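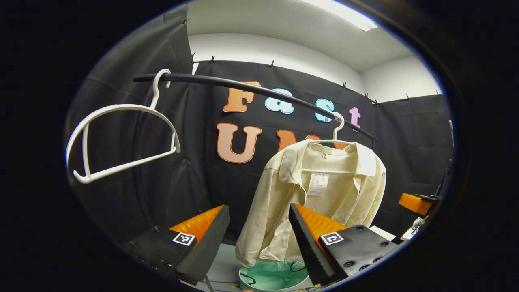
Garment care bench, June, entry opened 14:10. Subject is hanger slip and shoulder marking on light woven blouses, continuing from the Furcombe batch. The question left over from last time was whether the neckline creep we logged came from the hanger or from the way the blouse was put on it. The cream long-sleeved one is back on the curved black rod on a white hanger, with an empty white plastic hanger to its left, nearer the end of the rail. The fabric is slightly wrinkled, so the crease grade at start goes down as 2 and not 1. Pointed collar, front placket, small white button near the neckline. All readings below are taken from that button, as it is the one fixed point that everybody finds without being told.

Home Notebooks Garment Care Methods Stock List Search Log in

Setup

Rail height unchanged. I did not re-level the rod. It is curved, so there is no level to speak of, and the slope under the hook depends on where along it the hanger goes. Vilho Ruotsalainen marked his position with tape last time and the tape has since come off. I set the hook by measuring from the left end and wrote the distance on the run sheet. Anyone repeating this should do the same and leave tape out of it.

Blouse conditioned flat on the mesh for 12 hours before the first hang. No steam, no pressing. Two of the Furcombe runs were steamed first and those numbers should not be pooled with these.

Procedure

1. Seat the hook on the rail and let the hanger come to rest before loading.
2. Load the blouse from the hem, hanger in through the bottom, not pushed down through the neck.
3. Center the care label over the middle of the hanger bar.
4. Read button to reference line. Wait 20 minutes. Read again.
5. Take off, lay flat 10 minutes, repeat.

Loading through the neck was the variable. Runs A to D were loaded from the hem, runs E to H through the neck with the top button undone.

Results

A to D: drift between first and second reading was 1, 2, 1 and 1 mm. Direction was always toward the lower side of the hanger. Shoulder seams stayed on the bar in all four.

E to H: 4, 3, 6 and 4 mm. In G the left shoulder seam had moved behind the bar by the second reading. I left it, finished the run and recorded it as a seam displacement. Some distortion at the back neck after F, visible as a shallow pucker under the label. It was gone after the flat rest.

Crease grade at the end of H was still 2. Hanging alone did nothing for the wrinkles over this length of time, which agrees with Vilho's note on the heavier shirts.

Problems

Run C was interrupted. The door was opened during the wait and the hem was moving when I looked up. I kept the reading, since it falls in line with the others, but it is flagged on the sheet.

The reference line is too faint against cream fabric. I read it twice on every run and took the mean when the two differed by 1 mm. A darker thread would fix this. Ville Rantala has some left from the Seppälä trials.

The hanger is smooth and the blouse is smooth. I do not know how much of the E to H figure is the loading method and how much is low friction letting a bad start get worse. The flocked hangers from Ganow would separate the two, provided they have the same shoulder width – the last box did not. Measure before using.

Comparison with the Furcombe batch

Furcombe readings were 3 to 5 mm, loading method not recorded. That range sits inside E to H and outside A to D. My guess is that most of those were loaded through the neck, which is how everyone puts a blouse on a hanger when they are in a hurry. It can't be confirmed from the sheets. I have added a column for loading method to the blank form, so use the new one and throw out the old pad in the drawer.

Stock

Blouse is entered under item 1398. The paper tag came off during conditioning and I have written the number in the log only. Do not pin a new tag through the placket. If it needs one, loop it on the hook.

Next

– Repeat A to H with flocked hangers, same blouse, same hook position.
– One long hang overnight, hem loaded, crease grade before and after.
– Ask Gokbridge whether their shoulder template is still available. Ours is cut for jackets and overhangs on this size by enough to be useless.
– Darker thread for the reference line (Ville).

16:55. Two readings on the sheet for run B are in the wrong boxes. I have drawn an arrow between them and initialed it. The values quoted in this entry are the corrected ones.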